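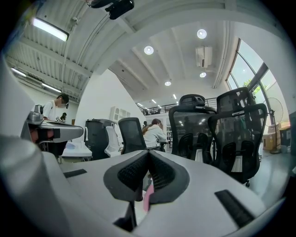
*Bench, silver-gray unit at left.*

November 17, 2019 — adhesive cure log, Rilutton batch

Lap shear on the 3 coupons left over from August. Best one let go at 1059 N, worst at 309 N. The low one failed clean off the aluminum, so I blame surface prep. Narendra Kushwaha wiped his set with the Stadon cleaner and mine got plain alcohol. Repeat with one cleaner for both sets.

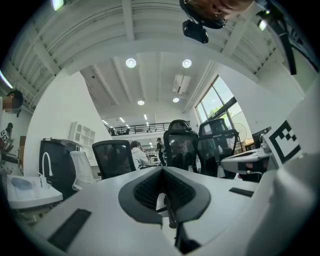 Cure time still drifts between batches. Bhatt's sheet assumes a steady room temperature and we have never logged ours. The ceiling has a slatted air conditioning unit, so the next trays get a thermocouple each — one under the vent, one by the wall. Target is 1000 N on every coupon before we order more from Skuvix.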